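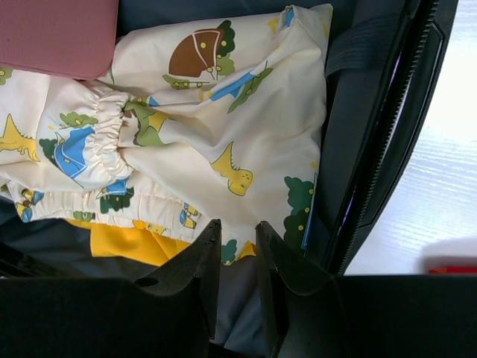
Fig. 1. Cream fabric with a cartoon dinosaur print and gathered elastic, in an open suitcase.

Do Printed Fabrics Fade Faster Than Plain Ones?
Textiles and Color, final project report
Custódio Paiva
23/07/2020

Why I picked this

My little cousin has a pair of dinosaur pajamas she refuses to give up, and by last summer the dinosaurs were ghosts. The cloth itself still looked fine! That got me wondering whether a print sits on the fabric differently from a dye that goes all the way through, and whether that changes how quickly the sun gets at it. I had never given cotton a second thought before this class and now I can't walk past a curtain without flipping it over to check the back.

Background

A dye bonds with the fiber (or gets trapped inside it). A pigment print is more like a very thin paint, with colored particles held on the surface by a binder. Most cheap children's prints are pigment prints, because you can put many colors down quickly and they don't bleed into each other. Light breaks up the color molecules in both, but pigments are often pretty tough against light. What usually lets them down is the binder, which cracks and rubs away in the wash. So my guess going in was that the plain dyed pieces would lose more color on the windowsill and the prints would lose more in the machine.

What I did

I cut swatches from a printed cotton and a plain dyed cotton, both from the remnant bin at Scanlon, the fabric shop in Nadthorpe. One set was taped inside a south-facing window, one set was washed, and one set stayed in a drawer as the control. The washed set went through 7 hot cycles with the same powder every time. Then I compared each swatch with its control, using a gray scale card borrowed from the Porkholm lab.
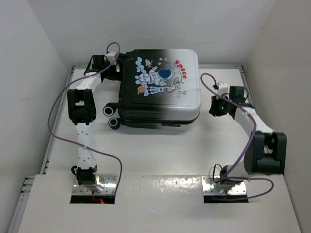
Judging color by eye turned out to be the hardest part of the whole project, and I loved it more than I expected to. Your eye adjusts to whatever is near the swatch. On my green desk a faded yellow looked almost orange, and by lamplight in the evening I rated the same piece a full step higher than I had that morning. Plain white surroundings help a lot, like the white back and side walls and flat white surface in Fig. 2, though a glossy finish can pick up reflections, so I went with matte poster board for my own viewing corner. After that my scores settled down and I redid all the early ones.

Results

The windowsill set surprised me. The dyed cotton lost 2 steps on the gray scale and the print lost barely one, with the reds going first. In the wash it flipped, just as I'd hoped. The print got fine pale lines wherever the cloth had been folded, and the dyed cotton hardly changed.

What I would do next

I'd like to repeat this in September with more fabrics, and try turning half the pieces inside out before washing. I also want to test elastic cuffs, where the print gets stretched and let go over and over. My bet is they crack first!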